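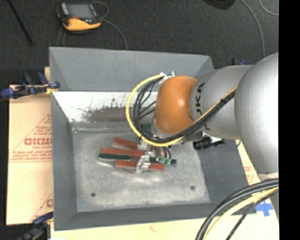

Open House
by Laiba Paracha
April

My uncle Yogesh had been talking about the open house at Pliritz since Christmas, so when he called at 3 in the afternoon and said get your shoes on, I got my shoes on. He'd worked at the old Dogar plant for most of his life, and he wanted to see what they'd put in the building after it closed (he also wanted the free coffee, let's be fair to the man).

We stood in line behind a family from Briltstead with a stroller the size of a golf cart. Then a guy with a lanyard, Calum, waved us through to the robot. I'd pictured something with a face, I guess! It was an arm, gray with a shiny orange wrist, and it hung over a big gray bin with a few bars lying in the bottom, red ones and a dark green one. That was the whole show. Pick a bar.

"Which one's it going for?" Yogesh asked.

"It decides," said Calum.

"I'd take the top red."

The arm thought about it. I know it wasn't thinking, but you try standing there. Yogesh had his hands half out of his pockets, and his fingers were closing a little, the way mine do on the passenger side when my brother's driving. All those years he'd pulled parts out of bins for Dogar, 335 on a good shift, and he still had the scar across his thumb.

The gripper shut on the green one. The reds rolled off it and clacked – a tiny sound, and my uncle laughed so loud the baby in the stroller woke up.

"Wrong one," he told Calum, very happy. "You go top down. Otherwise they shift on you."

Calum wrote it on the back of his hand. He was maybe 22 and I don't think he had any paper.

We stayed until they turned the lights off on us. In the car Yogesh asked if I thought they were hiring, and I said he was 68, and he said that wasn't what he'd asked.

Comments

Shamim Hashmi: The thumb scar got me. My dad had one just like it.

Zuweira E.: more Yogesh please!! did he get the coffee

Laiba Paracha: Two cups, Zuweira.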